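Products > Data Collection > Two-Arm Stations

Amby Two-Arm Folding Station

Teach a robot to fold a T-shirt, one patient example after another.

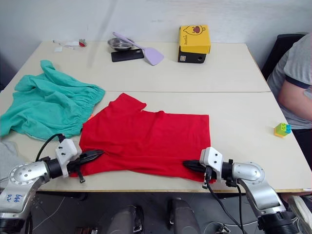

What you get

Two arms with black-fingered grippers, the recording software, and 4 hours of setup help by phone. Tables, laundry and operator are yours to supply. The operator will want a chair.

Each fold is saved as one example. Tilden, our labeling tool, lets you toss the bad ones – early on, expect to toss plenty. We suggest 100 keepers before training anything, and a second shirt before bragging.

Software add-on: $698
Ships from Ellbridge in 11 days

14 shares | 4 comments

We use cookies. Accept / Settings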